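Soltton Aren Caraway Aquavit

Category: Spirits / Nordic / Aquavit
Item no. 3560
Bottled by Soltton
Availability: in stock

I should warn you that I didn't like aquavit when I first tried it. I was at a long, loud dinner, somebody handed me a frozen shot, and all I got was cold and then burn. It took Venla Lappalainen pouring me a glass of Aren at room temperature, years later, for me to work out what all the fuss was over. Venla makes this one at Soltton and she's pretty firm on the freezer question (keep it out!), and now so am I.

So what does it taste like? Rye bread, first of all. The caraway is right up front, warm and a little nutty, and if you grew up with a deli rye in the house you'll know it right away. Then there's dill seed, which is softer than fresh dill and a bit sweet, and some orange peel, and way at the back a little fennel that hangs around longer than you'd expect. It isn't sugary. I've had a few aquavits that drink like cough syrup and this is nothing like those.

The base is a neutral potato spirit, and I think that's where the texture comes from, because it feels almost creamy. Caraway and dill seed go in whole and steep for 20 hours, then everything gets run through the still again with the peel hung up in a basket. After that it rests in old sherry casks for 2 months. You don't get much wood out of a rest that short, just a pale straw color and a kind of raisin thing on the nose. I asked for a longer rest once. Venla made me a sample, I tasted it, and the dill was gone, so that was the end of that idea.

How I drink it

Mostly straight, in a small wine glass, with something salty. Pickled herring is the classic and it's great, but I'll put in a word for smoked trout on buttered toast, or just a plate of sharp cheese and those crisp seeded crackers. Boiled potatoes with sour cream and chives, too, if you want supper out of it.

It also does really well anywhere you'd put gin. Swap it into a Bloody Mary in place of vodka and you may never go back (I haven't). With tonic it's a bit odd on the first sip and then kind of wonderful, but use a dry tonic and go easy.

My house drink, which I stole from the bar at Peeters and then messed with:

2 oz Aren
1/2 oz dry vermouth
1/2 oz fresh lemon juice
1 teaspoon honey, loosened with a little warm water
Shake hard with ice, strain, strip of orange peel on top

If your lemons are very sour, go up on the honey. I've also made it with the leftover brine from a jar of pickled beets, just a spoonful, and it turned hot pink and tasted a lot better than it sounds.

Questions I get in the shop

Is it the same thing as Jisodgate? No. Jisodgate is the clear one, also from Soltton, no cask at all and a lot more dill. I like that one for mixing and this one for sipping, but people argue with me at the counter all the time. We carry both and you can put them in the same box.

Does it go bad? Not really. The smell fades a little once a bottle has been open for a long while, so don't save it for special occasions. Keep it out of the sun and put the cap back on tight.

Why is mine cloudy? You put it in the freezer, didn't you. Let it warm up on the counter and it clears. The orange oils do that in the cold and there's nothing wrong with it.

Is it gluten free? The base is potato and there's no grain in the recipe, but Soltton doesn't test for it, so if you're very sensitive please ask me before you order.

Can I get a gift box? Yes, the plain gray card one with the ribbon. Tick the box in the cart and write your note in the comments. I write them out by hand and my handwriting is what it is.

Shipping and pickup

An adult has to sign for every box, and the driver won't leave it with a neighbor. If nobody's home it comes back to me and I'll call you. Pickup is easier if you're close by, just ring the bell at the side door if the front is dark. The next batch gets bottled in October, and if the page says sold out before then, send me an email and I'll put you on the list.

Goes well with: Jisodgate Clear Aquavit, seeded rye crackers, small tasting glasses (pair)

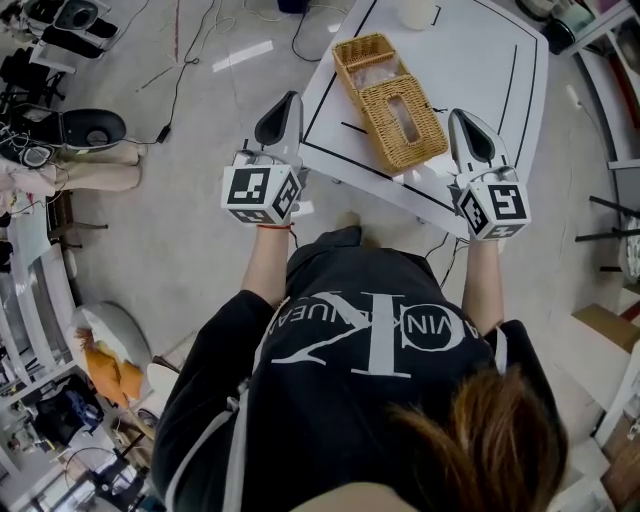
At the white table, a gripper in each hand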